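The arm that wouldn't stop pushing

Skendbridge Robotics trains its kitchen-helper arm almost entirely in simulation, and for most of the past year that was a source of some pride at the company. Then in April, during bench trials of the real machine, the arm reached into a basket, missed its target and kept going down. It pressed against the bottom until the wrist faulted out. The basket cracked. The test operator was standing behind the safety line and wasn't hurt.

On its own it was a cheap failure. What worried the team was the log, which recorded the attempt as a normal approach right up to the moment the wrist tripped. The software that was supposed to notice a bad contact hadn't noticed anything.

They went back to the simulator and ran the same kind of task 303 times. In 27 of those runs the gripper drove into a surface harder than the rules allow. The monitor, a package called Kidard, flagged none of them.

The cause was dull, as these things often are. Kidard read contact force from the joints, then averaged it over a window to smooth out noise. Somebody had lengthened the window the year before to get rid of nuisance stops, and the change was never reviewed. A short, hard knock was spread so thin that it came out under the limit. Longer pushes were caught, but late – 141 milliseconds late in the worst case, by which time the fingers could already have done their damage.

There was a second problem. The training score took no notice of anything except the item being picked. If the arm brushed a neighbouring object or tipped it over on the way in, the run could still be scored as a success. A policy trained that way has no reason to be careful around whatever else is on the table.

The task itself is an ordinary one, with a basket on a plank table and a few groceries close by. 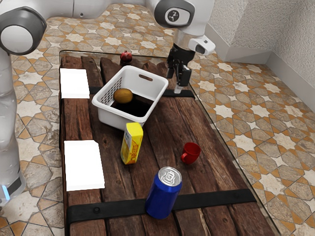
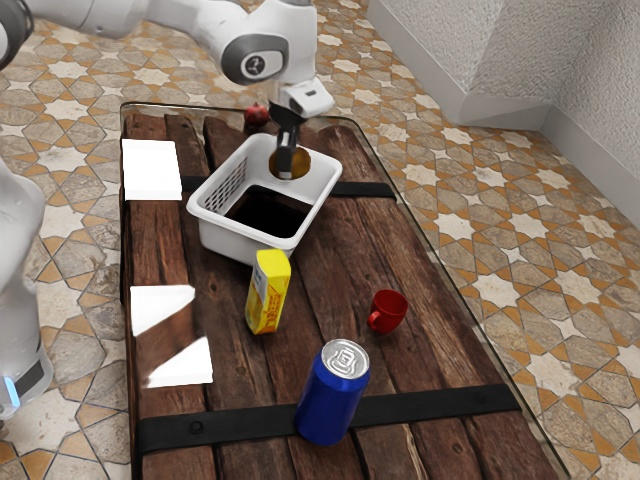 The fix to Kidard took an afternoon. The averaging window was cut back, and a separate check now watches for sudden spikes with no smoothing at all. Changing the score took much longer. Every object on the table now has its position recorded at the start and end of a run, and any item that shifts or falls counts against the result.

Success rates dropped straight away. The team had expected that, though the size of the drop made for an uncomfortable meeting. Nuisance stops came back as well, and a fair few of them are still being sorted out.

Skendbridge has also changed who can alter a safety setting. It used to be anyone with access to the code. A change now needs two signatures and a rerun of 39 known bad cases, including the one that cracked the basket.

The real arm is back on the bench at reduced speed. It will stay there until the monitor has been through a full set of physical contact tests, and no date has been set for those.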